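Why I've gone off apps that want to know everything

24 May 2019

I deleted Kotian last night. I'd had it on my phone for 4 years and it had swallowed every recipe, shopping list and half-baked birthday idea I owned, 3569 entries in all (it tells you the total on the home screen, as if you'd won something). And then the new version came along and wanted me to join a "community of collectors". I only wanted to know if I'd already bought cumin!

I can see why the makers do it. A list app is a small thing, and it's hard to keep charging people for a small thing. So Flerix, which used to be a lovely plain notebook, now has badges and a weekly score, and Wondness sends me cheerful little messages at breakfast asking how my goals are going. My goals are toast.

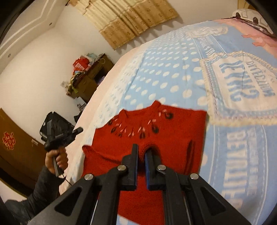
What really gets me is the export button, or the lack of one. With Kotian I had to ask for my own lists by email, and they came back as 962 separate text files, each named with a string of numbers. I spent most of an evening opening them one by one, muttering. If I typed it in, I should be able to take it out again in one go, and I'd put that ahead of any shiny feature you care to mention.

So I've moved to Melo. It's ugly, the icon looks like a boiled sweet, and it cost me £19 up front, which made me wince a bit. But it saves everything as one ordinary file, it works on the train with no signal, and it has never once asked me to invite a friend. I'd happily pay that again next year if they promised to leave it alone.

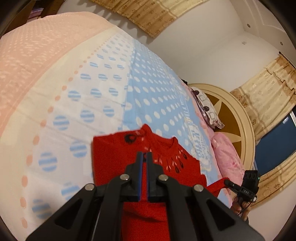
The red jumper, with its patterned neckline.

My sister-in-law thinks I'm being a grump and that the badges are quite fun. Fair enough, she can have mine.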